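Looking after small, fiddly parts

I do most of my mending at the kitchen table on a Friday night, and I've lost more screws to the Steltside lino than I care to admit. These are the habits that stuck.

Put a tray down first
An old baking tray with a tea towel in it is perfect. Anything you drop stays put instead of bouncing under the cooker - bliss!

Label as you go
I use egg boxes and masking tape. If a job's going to run past bedtime, write down which screw came from where, or you'll be guessing in the morning.

Hold things by the edges
Goes for lenses, old records, computer chips, the lot. Greasy fingers are a menace, so wash your hands and dry them properly before you start.

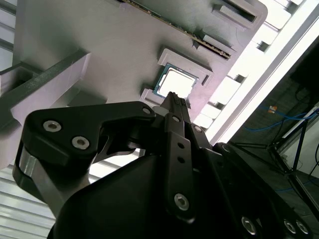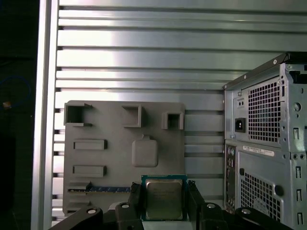
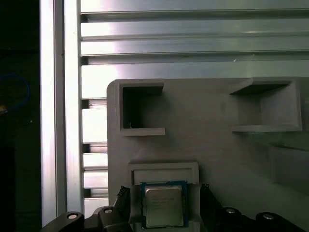 Glue needs patience
Leave it 24 hours, even if the tube says 2. I once rushed a teapot handle and ended up with tea all over my slippers (and the cat).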